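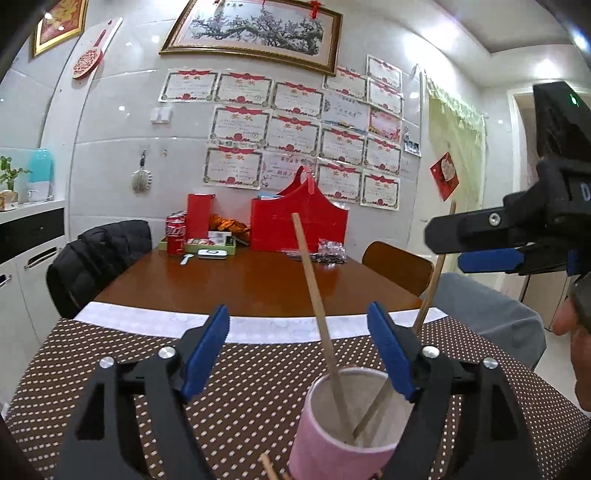
According to Gravitz, whose reply to our preprint ran longer than the preprint, a gripper that closes on nothing and reports success has not failed at grasping, it has failed at bookkeeping. We have kept the distinction, partly on its merits and partly to avoid a second reply.

4.2 Phantom grasps on light containers

By Wong and the Clekidton group
June
Print this page | E-mail this article

The fault first showed up in the transfer set, where policies trained on hand-held demonstrations are run on the Hondeo arm. Of 300 trials with paper cups, the controller logged 236 as successful holds. Watching the recordings, we found that 50 of those holds contained no cup. The arm had closed its jaws, felt them touch each other, taken this for an object, and carried it off with great care to the drop point.

Figure 2 shows the work at hand: a pink paper cup with wooden chopsticks in it, between two blue-padded jaws, on a dotted brown tablecloth. Contents matter more than we expected. A chopstick leaning over the rim gives the pads something to meet before they reach the cup wall, and the contact threshold can be met by the stick alone. The cup is then nudged, tipped or left where it was, and the log records a triumph.

We tried two remedies. Raising the threshold removed most of the phantom grasps and crushed a good many cups, a trade we can't recommend to anyone who has to buy the cups. Checking jaw width after closing worked better — a cup is wider than no cup — but a lone chopstick still passed now and then as a very thin cup.

Until the width check is combined with a weight reading, we advise against running the Hondeo arm near open drinks on the strength of its own log.

Figure 2. Paper cup with chopsticks between the gripper jaws.

Related items
Slip detection on ridged pads
Gravitz: A reply on grasp accounting
Clekidton transfer set, release notes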